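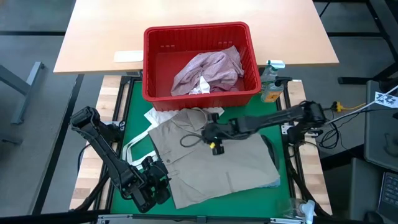 Denim

Denim is a hard-wearing warp-faced cotton fabric in a twill weave, in which the weft passes under two or more warp threads. In most denim the warp is dyed and the weft is left undyed, so the face of the cloth carries the colour and the reverse is much paler. The fabric is used chiefly for trousers, jackets, overalls and skirts, and to a lesser extent for bags, upholstery and industrial covers.

Contents
1 Name
2 Construction
3 Dyeing
4 Finishing
5 Garment details
6 Care and laundering
7 Regional manufacture
8 See also

Name

The word is generally derived from the French serge de Nîmes, a twilled cloth associated with the city of Nîmes. The derivation is disputed, as the French cloth seems to have been made at least partly of wool or silk, and the English term was applied to fabrics of differing composition. "Jean", originally a separate fustian cloth linked with Genoa, was for a long time a distinct article of trade. In jean both warp and weft were commonly of one colour. The modern use of "jeans" for trousers made of denim merges two names that once described different fabrics.

Construction

Standard denim is a three-by-one twill. Each weft thread passes over one warp thread and under three, and the point of interlacing moves across by one thread with each successive pick. The result is a diagonal rib on the face. Lighter cloths intended for shirts are often woven as a two-by-one twill.

The direction of the diagonal is described by the letters S and Z, or as left-hand and right-hand. Right-hand twill is the more common. Left-hand twill, when woven from yarn with the usual Z twist, tends to have a softer surface after washing. Broken twill reverses the direction of the diagonal at short intervals and was introduced to reduce leg twist, a distortion in which the side seam of a trouser leg moves toward the front after laundering.

Yarn may be ring-spun or open-end spun. Ring-spun yarn is stronger and less regular in thickness, and the variation produces the vertical streaks valued in heavier cloth. Open-end yarn is cheaper to make and gives a more uniform appearance. Stretch denim includes a small proportion of elastane, normally as a core within the weft yarn.

Fabric weight is stated in ounces per square yard in the trade, including in metric countries, or in grams per square metre in laboratory work. Shirting and summer weights lie below eight ounces. Trouser weights are mostly above that figure, and specialty cloths may be two or three times as heavy.

Dyeing

Indigo is the usual dye for the warp. It is insoluble in water and must be chemically reduced to a soluble form before it can enter the fibre. On exposure to air it oxidizes and becomes insoluble again. Yarn is dipped and aired repeatedly, and each cycle deepens the shade.

Because the dye has a limited affinity for cotton, it collects near the outside of the yarn and leaves the core white or nearly so. This condition, called ring dyeing, accounts for the way denim fades. Abrasion removes the outer layer and exposes the core, first on the raised parts of the weave and at folds.

Two systems are in general use. In rope dyeing, warp threads are gathered into ropes, passed through a series of vats and later separated and rebeamed. In slasher or sheet dyeing the threads pass through the vats side by side and are sized on the same line. Rope dyeing gives better uniformity but requires more floor space. Sulphur dyes are used for black and grey denim, and sometimes beneath or on top of indigo to alter its tone.

Finishing

Woven denim is normally singed to remove loose fibre, skewed to offset the natural pull of the twill, and compressively shrunk. Cloth sold without the shrinking stage is called loomstate or unsanforized, and garments cut from it are made oversize.

Garments may be washed after sewing to soften them and lower the shade. Methods include rinsing, stone washing with pumice, enzyme washing with cellulase, bleaching, ozone treatment and laser marking. Enzyme washing has displaced much of the stone washing once practised - pumice wears machine drums and leaves grit in pockets and drains.

Garment details

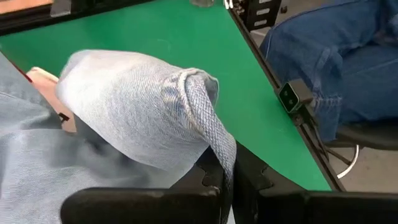
Hems on denim trousers are usually folded twice and sewn with a lockstitch or a chain stitch. A chain-stitched hem often develops a rope-like pattern of light and dark ridges as the fabric shrinks unevenly against the thread. Shade also varies within a single garment, and on a faded pale blue piece the edge of a rolled cuff can be slightly darker than the cloth beside it, with the diagonal of the twill still distinct on the flatter areas. Rolling a hem exposes the inner face of the fabric and, on selvedge cloth cut along the edge, the finished border of the side seam.

Felled seams are common on the inseam or outseam. Bar tacks or rivets reinforce points of strain such as pocket corners.

Care and laundering

Loss of indigo is greatest in the first few washes. Turning garments inside out, using cool water and keeping the load small all slow the fading of exposed surfaces. Dark denim should be washed apart from light-coloured articles until the rinse water runs clear. Line drying is preferable for stretch denim, as repeated high heat weakens elastane.

The colour that rubs from dry or damp denim onto other surfaces is known as crocking. It is assessed by rubbing a white test cloth against the sample under a fixed load and comparing the stain with a grey scale. Wet crocking results are nearly always poorer than dry ones.

Regional manufacture

The Drisach mill, on the river flat at Ulach, wove three-by-one denim for workwear on 124 shuttle looms. Its cloth was supplied in rolls of 1000 yards to the overall maker Guerra and was sold over the counter under the name Broltari. Czesław Wasilewska, dyehouse manager at Drisach, replaced the original sheet range with a rope range and kept shade books in which a cutting from every dye lot was pasted beside its vat readings. Lot 1709, a greenish mid-blue, remained the mill's reference shade until weaving ceased.

See also

Chambray
Dungaree
Indigo dye
Selvedge
Twill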